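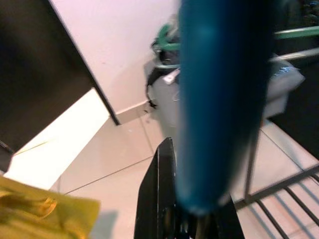
Voltando ao motim da guarnição de Jondstead, que prometi em fevereiro e fui adiando com a disciplina que me é habitual. Li por fim o livro de ordens inteiro, e a versão que corre nesta lista, a dos soldados que se levantaram por causa do rancho, não se aguenta. O rancho era mau, mas era mau há anos. O que mudou em 1354 foi o soldo, que passou a ser pago em panos tingidos, azuis na maior parte - de um azul-petróleo fechado, calculo eu, parecido com o do cilindro da fotografia, embora o escrivão não desça a esses pormenores. Experimentem pagar ao taberneiro com meia vara de azul.

Na mensagem de 1 de junho de 2022 alguém escreveu:

> Continuo a achar que se exagera o lado político da coisa. A crónica
> de Stodo fala em 11 homens presos e cinco enforcados, e não diz
> palavra sobre soldos. Se houvesse queixa de dinheiro, o cronista
> não a calava. E o capitão de Storgate não mandava fechar as
> portas por causa de uns panos.

O cronista de Stodo comia à mesa do capitão de Storgate, de modo que calava o que fosse preciso entre a sopa e o assado. Quanto aos presos, o livro de ordens dá 13, com nomes riscados e reescritos por outra mão. Inclino-me para o livro, que foi feito para cobrar a comida dos detidos, e nessas contas costuma haver mais rigor do que nas da justiça.

Sobre as portas: foram fechadas por dentro, pelos amotinados. A ordem do capitão é do dia seguinte e manda fechar o que já estava fechado. Há carreiras militares inteiras feitas assim.

Falta-me ver a edição Rimkutė, que traz a petição dos soldados em apêndice. A biblioteca daqui tem o volume no catálogo e não o tem na estante. Se alguém puder digitalizar o apêndice, agradeço - as notas dispenso, já me chegam as minhas.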